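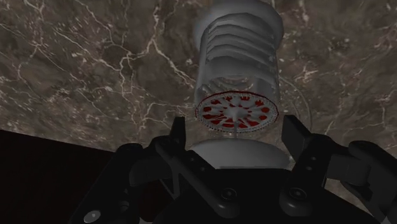 3 min read · 8 posts

Thread on the Santosh Chauhan show at Bullholm, which I finally saw on Saturday. It's mostly prints, with a few drawings in the back room. I went in knowing his name and very little else.

1/ The show is called Low Water. It has 17 woodcuts, all made in the last few years, and all of them come from one stretch of riverbank in Wusitberg where he grew up. There are no people in any of them. You get steps, boats, ropes, a pump house, and a lot of mud. The mud is the best part. He cuts it in short strokes that all go the same way, and then somewhere in the middle they turn.

2/ Chauhan started as a sign painter. The wall text mentions this once and moves on, but I think it explains a lot. His edges are very clean and he leaves big areas of paper alone. In "Pump House, Evening" more than half the sheet has no ink on it. The building is one dark shape on the left with a thin line for the roof.

3/ He prints everything by hand with the back of a spoon. No press. There's a short film of him doing it on a loop near the coat hooks, and it's worth standing through. He does one corner, lifts the paper, looks, puts it back down, and goes over the same corner again. One sheet takes him most of a morning. He says in the film that he stops when his wrist tells him to.

4/ The paper comes from a small mill called Skultia. It's thin and a little gray, and it ripples where the ink is heavy. The gallery pinned the prints up without glass, so you can see the ripple from the side. I liked that. I did see a kid get very close to one with a juice box, and the guard moved fast.

5/ Devendra Bhatt curated it. Bhatt's last show at Bullholm was the ceramics one that got so crowded you couldn't see the work. This hang is a lot calmer. The prints are in one line at eye level, with wide gaps, and the labels are all together on a sheet by the door. If you want titles, pick up the sheet on your way in. I had to go back for mine.

6/ My one complaint is the back room. The drawings are small pencil studies, and the light in there is too low for them. I understand keeping the light down for paper, but I had to lean in and my own shadow kept landing on the page I was trying to see. The study for "Rope, Two Knots" is lovely from what I could make out.

7/ There's a catalog from Chaudhary, the same people who did the book on the river photographs. They printed 200 copies and the desk had a short stack left when I was there. The reproductions are good, though the blacks come out flatter than they do on the wall. The interview at the back is the reason to buy it. Chauhan talks about throwing out a whole year of blocks and using the wood for shelves.

8/ Practical stuff: entry is free, bags go in the lockers, and the elevator was working. The gallery stays open late on Saturday and it was quiet after 5. Bhatt is giving a talk in January, and you have to sign up for it at the desk. I put my name down and will post notes if I get in.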